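Textile Recovery Program Expands to Pulthorpe

The Skosness Residents' Association will extend its textile recovery program to Pulthorpe in October. Last season, 338 households donated 861 garments through 9 collection points.
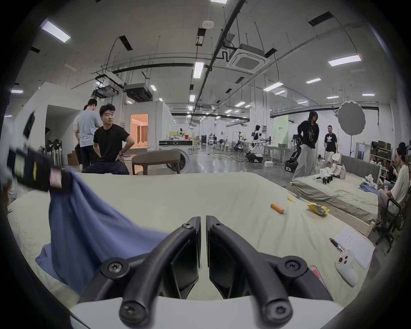

Donations are accepted until 7 p.m. at the Alarcón Street office. Items should be laundered and placed in a closed bag. Shoes, pillows and carpets cannot be accepted under the current agreement with the Ridska depot.

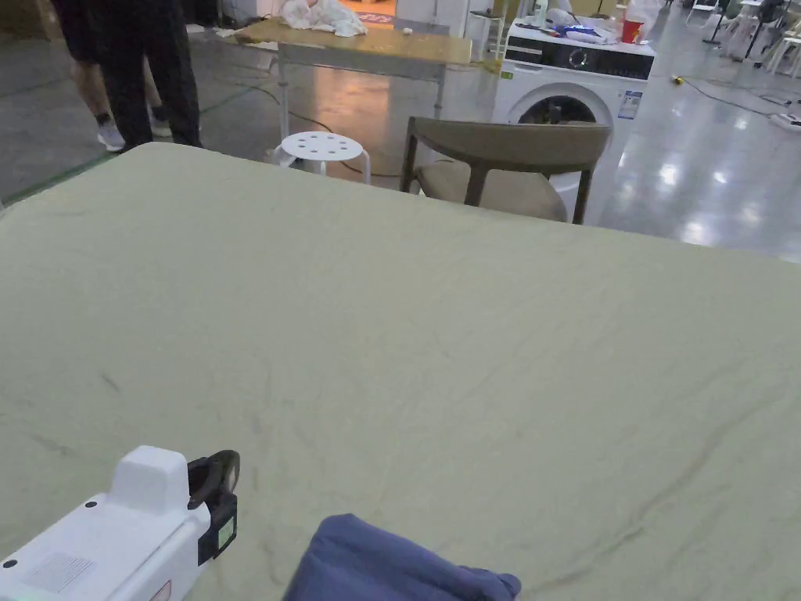

Garments in good condition are passed to the clothing exchange. The remainder is sold by weight, and the proceeds support the winter heating fund, which assisted 19 families last year.

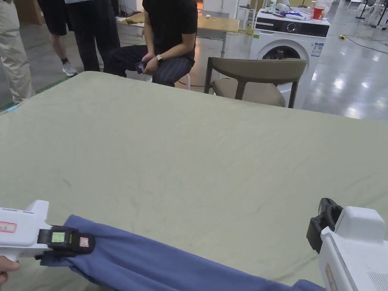 Sorting standards have been revised for the new season. Shirts and trousers are now recorded separately. Dark pinstriped trousers, like the pair worn by the person on the white stool, belong with formal wear.

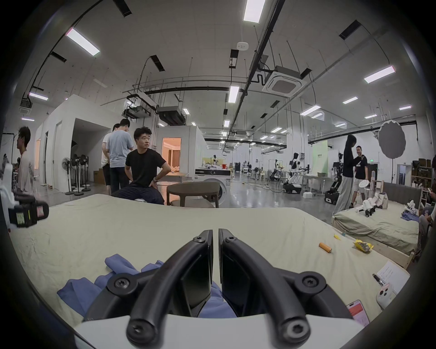

Donors are asked to empty all pockets before delivery. The depot does not return personal property. Batteries, such as the orange one on the bed, must go to the hazardous waste counter. Inquiries may be addressed to Zulema Leiva, program coordinator.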